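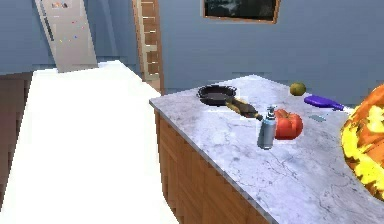
Marble benchtops

A marble benchtop is a slab of polished or honed marble laid over kitchen cabinets, an island or a vanity, and I have to say up front that I've lived with one for years and am hopelessly biased. I started this article as a short entry for our renovation wiki and it has grown every time somebody wrote in to argue with me about lemon juice. Keep them coming!

Marble is a metamorphic rock. It begins as limestone (or dolomite, if you want to be fussy, and some of our readers certainly do), gets buried and squeezed and heated, and the calcite in it recrystallises into a tight, interlocking mass. Pure marble is white. The grey, green, gold and nearly purple streaks come from clay, silt, iron oxides and other bits and pieces that were in the limestone to begin with. I love this part, because it means the thing you're rolling pastry on was once mud and shells at the bottom of a sea.

Veins and cracks

People mix these up constantly, and I did too when I was shopping for mine. A vein is a band of different mineral running through the stone. A fissure is a natural separation along a line of weakness, and you can sometimes catch it with a fingernail. A crack is damage, usually from transport, a badly supported overhang or someone standing on the bench to change a light globe (guilty). From across a room a dark, thin, branching line might be any of the three, so go to the stone yard and put your hand on the slab. Wet it down as well, if they'll let you, as the colour deepens and the finer lines jump out.

Etching and staining

Marble reacts with acid. Vinegar, wine, tomato, passionfruit, that fancy spray cleaner your sister-in-law gave you, all of them will dissolve a whisker of the surface and leave a dull mark called an etch. A sealer won't stop it! A sealer slows down staining, when oil or coffee or beetroot soaks into the pores, and that's a separate problem with a separate fix. For oil stains I use a poultice of bicarb and water, spread thick, covered with cling wrap and left overnight. For etches on a honed top I mostly do nothing and let them blend together. On a polished top they show up a lot more, and a stone restorer can hone and repolish the lot if it drives you batty.

Thickness, support and edges

Slabs here are commonly sold in 20 and 30 millimetre thicknesses. Mine is the thinner one with a mitred edge, done by a little workshop called Jabłońska, and the mitre makes it look far chunkier than it is. An island 600 millimetres deep is a bit mean, in my opinion, and I'd go deeper if you've got the floor space. Any overhang where you'll tuck stools wants proper brackets or a steel plate, and your fabricator should be the one to say how far it can go. Edge profiles are a matter of taste: pencil round is forgiving on hips and crockery, a square arris looks sharp but chips sooner, and ogee is for people who enjoy dusting.

What goes underneath

Timber is my favourite thing to put under marble, the warmer the better, and an oiled orangey-brown hardwood will flatter a cool grey stone no end. Miłosz Makowska built our cabinets and insisted on levelling them three separate times before the stone went on, which seemed over the top until I saw a neighbour's bench at Stallville rocking on a high corner. Let the cabinets settle into the room's humidity before templating, too.

Alternatives

Granite is harder and shrugs off most kitchen acids. Quartzite can look uncannily like marble, though the name gets stuck on all sorts of things at the yard, so ask for a scratch test on an offcut. Porcelain panels are light and tough with the pattern printed on. Soapstone is soft but takes acid beautifully, and I'd have it in a laundry tomorrow.

Revision notes

Last updated October 25, 2023. I've rewritten the bit on poultices and taken out my old advice about waxing, which went yellow on me. A section on splashbacks is half drafted and will go up once I've finished regrouting my own.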